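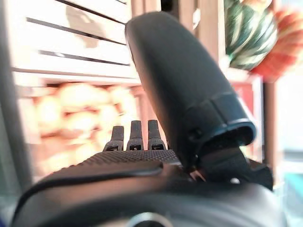
Moving our dial-in bridge to Zendumus, has anyone done it?

tollgate_ruth
Hi all! Our old Charvát bridge is down to 14 working ports and I've been asked to find a replacement before May (lucky me). Zendumus looks lovely on paper, but I can't tell whether callers keep one PIN or need a new one for every meeting. Our folks have had their PINs taped to their monitors for years, bless them.

Vilém Hájek
We switched last spring and kept every PIN, 1,000 of them. You export the list from the Charvát admin page and Zendumus loads it in. Took me 15 minutes, plus a coffee.

patchbay_lou
Glad it went well for you, Vilém, but I'd be careful there. Ours dropped the leading zeros and I spent 2 days fielding very grumpy phone calls. I'd go with Grevum myself, the hold music is nicer too!

Vilém Hájek
Lou, that's the spreadsheet doing it, I'd bet. Set the column to text before you save. And Grevum charges extra for recording, which I can't forgive.

patchbay_lou
Only on the small plan! But fair enough about the column, I never did check that.

tollgate_ruth
Thank you both so much, this is a huge help. I'll try a handful of PINs first, zeros and all, and let you know how it goes.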